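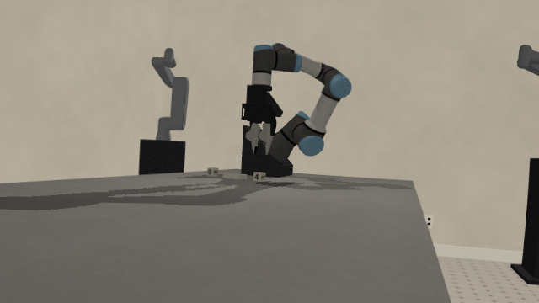
Krešimir Softić
Does anyone here have a small office loan with Fedoruk? They want $2,798 for the appraisal on our Skesano building, and Moluvbridge quoted $2,222. Rate is the same.

grollix_tenant
Take the cheaper one. An appraisal is an appraisal.

mdw153
I disagree. Ask who owns the report if the loan falls through. Moluvbridge kept ours and we paid twice.

grollix_tenant
They sent me mine in October, no charge.

mdw153
Then they changed it. Get it in writing anyway.

Krešimir Softić
Fedoruk also has a lock fee of roughly $800. Calling both before Saturday.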